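Equipment planning meeting — minutes
April | Posted by Chiyo Hosoda
Print this page | E-mail this page
2 min read

Present: Innes Halliday (chair), Martim Cordeiro, Asuka Nagano, Chiyo Hosoda (minutes). Apologies: Renji Kawaguchi.

1. Scope of the counter-wiping unit
Cordeiro reported on the Geddes trial brief. The arm must cover both the white upper counter and the lower work surface by the sink. The two are at different heights, so a fixed mount is ruled out.
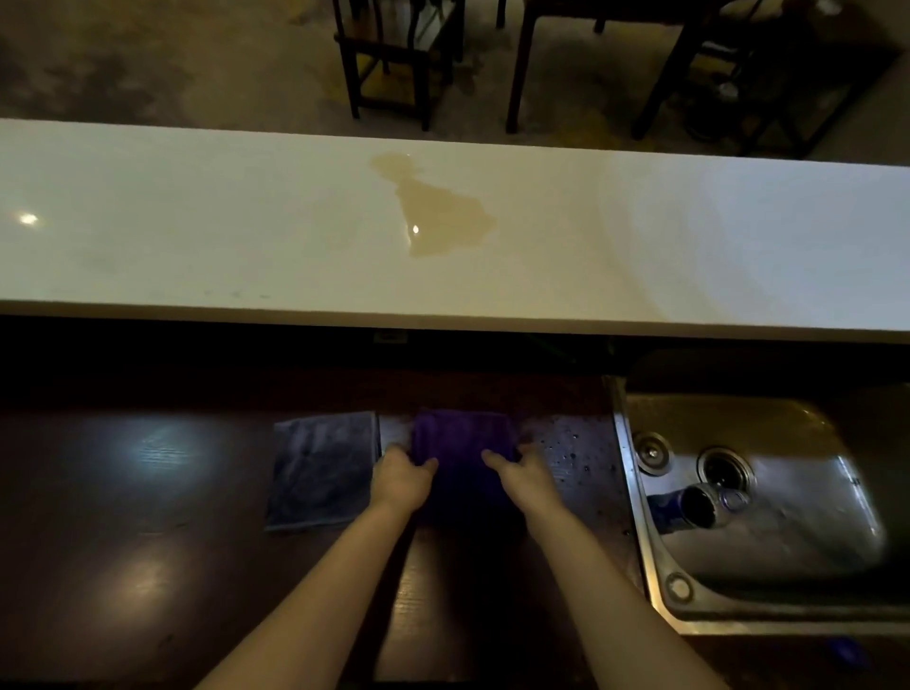
Halliday asked whether the lower surface could be left to staff in the first year. Agreed — the brief to be reissued for the upper counter only, with the sink side priced as an option.

2. Quotations
Hullix: 1355 a month on a 22-month lease, service included. Corkeck: lower monthly charge, but grippers billed separately at 600 a pair. Nagano noted that neither quotation states how the arm holds a soft cloth once it bunches up.

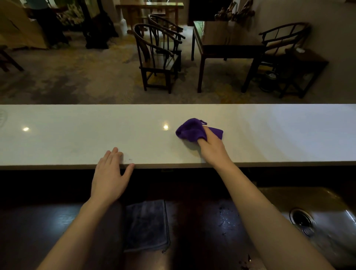 Both suppliers to answer in writing before the next meeting. No deposit to be paid until then. Action: Nagano.

3. Consumables
Budget line set at 56 microfibre cloths. Halliday queried the wash cycle; Hosoda to check with the laundry contractor.

4. Acceptance test
Draft test sheet (Trurkel, version two) tabled. Small liquid spills to be added as a separate item from dry wiping.

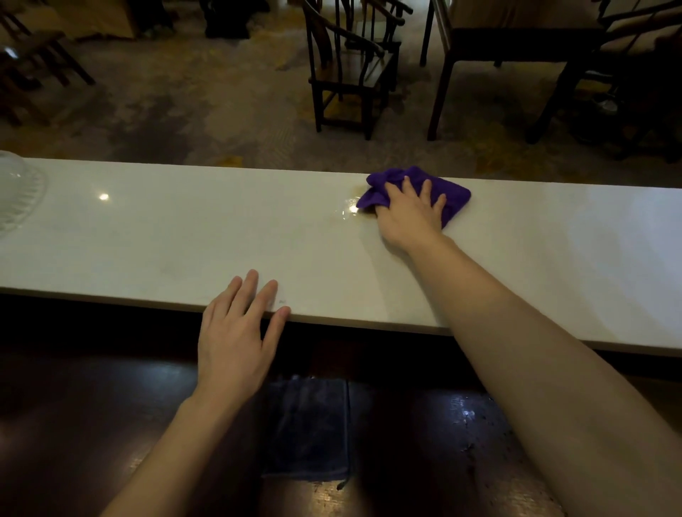

Item 4: wiping the upper counter by hand, wet patch to the left of the cloth.

Test sheet approved with that change. Cordeiro to circulate.

Meeting closed 4.10 pm.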